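Bornotero Shared Workshop
Tabletop Activity Check, Station 6
Form 2176, March

Mark each line OK, Fix or N/A. Comments go under the line they belong to.

1. Tabletop clean and dry, no grit or tape residue
OK
Comment: Wiped before setup. Black surface shows dust quickly, so wipe again at midday.

2. Table stable, feet level
Fix
Comment: Slight rock at the rear left foot. Folded card under it for now. Replacement foot requested from Forsberg, request 405.

3. Shape board sits flat and does not slide
OK
Comment: Board may be set at an angle if that suits the work. Check that it does not move when pressed at the corners.

4. White plates fixed to board, no lifted edges
OK
Comment: Run a fingertip around every plate. One edge was rough last month and has been sanded.

5. Outlines readable
OK
Comment: The large round outline on the upper right plate is faint. Black outlines on the lower left plate are easy to see. Redo the faint one when the board is next out of use.

6. Slots clear
OK
Comment: Blow out dust, do not use a metal pick.

7. Blue pieces free of chips and cracks
OK
Comment: Look closely at the small pegs. Any chipped piece goes in the Hundora return box, not back on the board.

8. Small pieces collected at close
Fix
Comment: One peg found on the floor by the door at 5:40. Small parts are a choking hazard on family days. Lidded tub to be kept in cabinet 909.

9. Walkway around table clear
OK

10. Spare board stored flat
N/A
Comment: On loan to the Aris room.

Recheck lines 2 and 8 before the next session.
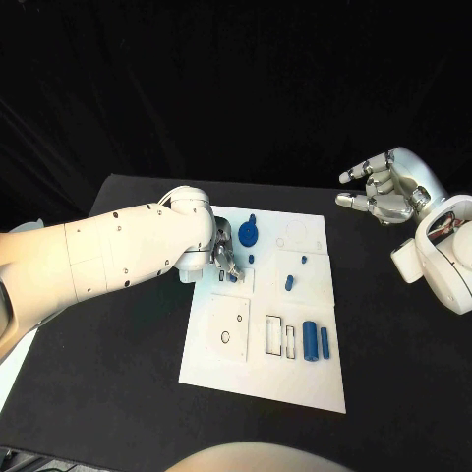
Station 6, shape board with blue pieces, small piece at the slot in the left-center plate.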